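Andell Shared Kitchen Users Group
Minutes, February meeting

Meeting opened 6:30 p.m. Quorum present. January minutes accepted with one correction: the dishwasher contract is with Kadier, and the reference to Pešek in item 4 was struck.

1. Water heater
Pešek inspected the unit and reported scale on the lower element. Quote for replacement of element and gasket: $664, parts and labor. Approved. Hot water will be off for one morning, date to be posted on the door.

2. Storage
Shelf allocation stays at one per household. Unlabeled dry goods will be removed at the end of each month. A request for a second freezer was deferred until the electrical load has been checked.

3. Tableware
Replacement of chipped plates was discussed. Wekport can supply round plates in open stock, minimum order 74. Members considered this more than the cupboards will hold. Agreed to ask Wekport for a half order and report back. Mugs are adequate for now.
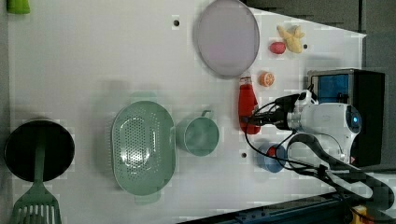 Plate, mug and blue cup on the white tabletop.

4. Cleaning rota
The rota moves from weekly to every 3 weeks per household from next month. Floor mopping remains with the last booking of the day. Drain covers are to be lifted and rinsed as part of closing.

5. Booking fees
No change. Late cancellation charge applies inside 4 hours of the booked start. Two disputed charges were reviewed; one waived, one upheld.

6. Other business
Extractor filter is overdue for change. Kadier to be asked whether it falls under the existing contract.

Closed 7:40 p.m.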